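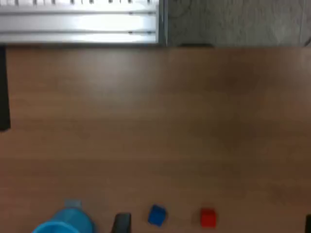
Tabletop view with the blue cube, the red cube and part of the light blue cup.

branico-segment

Colour segmentation and 2D pose estimation for small blocks on a wooden table. Output feeds the Wullier grasp planner.

Status: maintained by Doina Georgiou at Tririco. Last updated 21 August 2022.

Inputs
RGB image, table plane calibration file (YAML). Depth is ignored.

Outputs
Per block: colour label, centroid in table coordinates, yaw. Yaw is reported modulo 90 degrees.

Defaults
min_blob_px: 40
hue_tolerance: 19
max_blocks: 2

Known issues
Light blue cups can be labelled as blue blocks when hue_tolerance is raised. Check the saturation floor first. Blobs touching the image border are dropped, including real blocks.
Uneven light across the table shifts red toward orange. Recalibrate the white balance after moving a lamp.
The July calibration files use the old axis order and will not load.

Licence
Internal use. Ask Doina before passing weights or logs to Grigaitė.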